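Sosthorpe Neighbors Help Board
Home > Around the House > Plumbing and Water

Slow drip under the kitchen sink after changing the shutoff valve, and when do I give up and call someone?

Posted by Hanane Abdel Hamid, 30 May 2019
Viewed 600 times

Hello everyone, and thank you in advance for your patience, this is going to be long. We moved into our house in February and the previous owners left us a kitchen sink that I would call tired. The cold water shutoff underneath had been stiff from the beginning, and two weekends ago I decided I would change it myself. I had watched a couple of videos, I had borrowed a good wrench from my sister-in-law, and I felt pretty brave about the whole thing.

The old valve came off without much fuss. It was a compression type, so I cut the copper back a little, slid on the new nut and the new ring, and tightened it all up. I turned the water on at the street side, ran the tap, and everything looked lovely for an hour or so. Then I put my hand under there before bed and found one cold drop hanging off the bottom of the nut. It makes a new one every few minutes. I have a cereal bowl under it now, and I empty it in the morning with my coffee, which my children find very funny.

So far I have tried tightening the nut a quarter turn more (no change), wrapping white tape around the threads of the valve and putting it back together (it may have been worse, I couldn't tell you for sure), and leaving it alone for four days in case it sealed itself, because a man at the hardware store told me they sometimes do. It has not.

What I would love to know is whether I should keep tightening, or start over with new parts, or stop being stubborn and pay for a plumber. The one quote I got was for a Saturday visit and it made me sit down. I should also say the hose going up to the faucet is the old one. I reused it, and I am now wondering if that was silly of me.

Thank you again, you were all so kind about my gutters.

Edeltraud Zaugg

Oh Hanane, the cereal bowl! I had a soup pot under mine for most of one winter, so please don't feel bad.

First, be sure where the water is really coming from. Water is sneaky and it will run down the outside of a pipe and hang off the lowest thing it can find, and then you spend your whole weekend on the wrong joint. Dry everything with a towel until it is bone dry, then wrap a single square of toilet paper around each connection, one at the compression nut, one where the hose screws onto the valve, and one around the little stem where the handle goes in. Go have a cup of tea. The paper that is wet when you come back is the one you want. I would not be at all surprised if it turns out to be the hose, with the water trickling down from there.

If it's the hose, you are in luck! The rubber washer inside the end gets flattened in the shape of the old valve and never quite sits right on a new one. Buy a new braided hose in the same length and with the same size ends. Take the old one with you to the store so you can hold them side by side, and don't let anybody talk you into guessing. Hand tight, then a small nudge with the wrench, and stop there. I cracked a plastic nut once by being too enthusiastic and had to go back to the store in my slippers.

If it's the compression nut, then I'm sorry to say that tightening more and more is usually the road to a bigger leak. The brass ring squashes onto the copper the first time, and once it has bitten in crooked, or over a scratch, it will stay that way. Also, tape on those threads doesn't do anything to help. The threads there only pull the parts together, and the seal is made by the ring against the pipe and the seat of the valve. Tape belongs on tapered pipe threads, such as the ones where a shower arm goes into the wall. I know everyone tells you to put it on everything. My late husband put it on a garden gate.
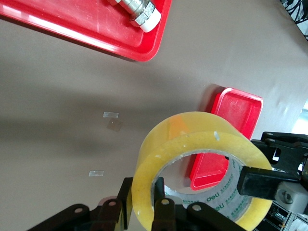 What I do before I start a job like this is lay the parts out on the table in the order they go back on, and I keep the old ones apart from the new ones until the very end. It sounds fussy, but an old ring and a new ring look just alike at nine in the evening when your glasses are somewhere in the laundry room. I also write on a scrap of paper which way round each thing was facing. The Erraji hardware store out by the feed mill will sell you a single compression ring from a drawer, by the way, and you don't have to buy the whole bag. Bring the old nut along, and ask them to check it against the valve for you, they have never once been short with me.

Then the steps, as I would do them. Shut the water off at the main and open the lowest tap in the house to drain it down. Take off the nut and look at the copper behind it. If you have enough pipe, cut just behind the old ring and start fresh, and clean up the cut edge inside and out with a bit of fine sandpaper so there is no burr. If the pipe is short you'll want a ring puller, and you can rent one or borrow mine. Nut on first (I have forgotten this, more than once), then the ring, then push the valve on until it stops. Hold it straight while you tighten. I put one tiny smear of pipe grease on the ring and not a thing more.

When it's together, turn the main on slowly, and do the toilet paper trick again. Leave the paper on overnight.

As for when to call someone, I'd say if the second try with new parts still drips, or if the copper looks thin or green or out of round, then pick up the phone and feel no shame whatsoever. And ask for a weekday morning. Saturdays are always dear.

Brahim Belkadi

just replace it with a push fit valve. 10 minutes. no ring no wrench. cut pipe square, push on, done. I did all of mine in the rental and they are fine

Deepika Kaimal

I agree with nearly everything Edeltraud wrote, and I'll only add a few things from our own kitchen saga, which went on far longer than it should have.

Brahim's push fit idea is a perfectly good one if your pipe is round and smooth and you have enough of it sticking out of the wall. Ours was not. There was old paint on it, and a dent from where somebody had once used pliers, and the rubber ring inside a push fit wants a clean surface all the way around. So have a good look with a flashlight before you spend the money. Mark the depth on the pipe with a pencil too, so you know it has gone all the way home. It's easy to think you've pushed hard enough when you haven't.

Please do check that the pipe is copper, Hanane. I know you said it is, and I'm sure you're right, but some of the houses on the Flimon side of town have a stretch of plastic joined on under the sink, and plastic needs a little insert inside it before you use a compression fitting. My neighbor Hajar Shawky went round and round with hers before she noticed the color change halfway up the pipe, behind the dish soap.

Another thought is your water pressure. If it's on the high side, a joint that would otherwise behave itself can weep at night when nobody is running a tap. A gauge that screws onto the outside faucet isn't expensive, and if you ask nicely at the Kusix tool library they'll lend you one for the week. Ours was high, and once we had the regulator adjusted the toilet stopped hissing as well, which I had been blaming on the toilet for years.

And please swap that cereal bowl for something bigger if you're going away overnight! We came home to a swollen cabinet floor, and the cabinet cost us a good deal more than the plumber would have. A cheap water alarm, the kind that shrieks, is well worth having under there.

Do let us know which square of paper gets wet. And how are the gutters holding up?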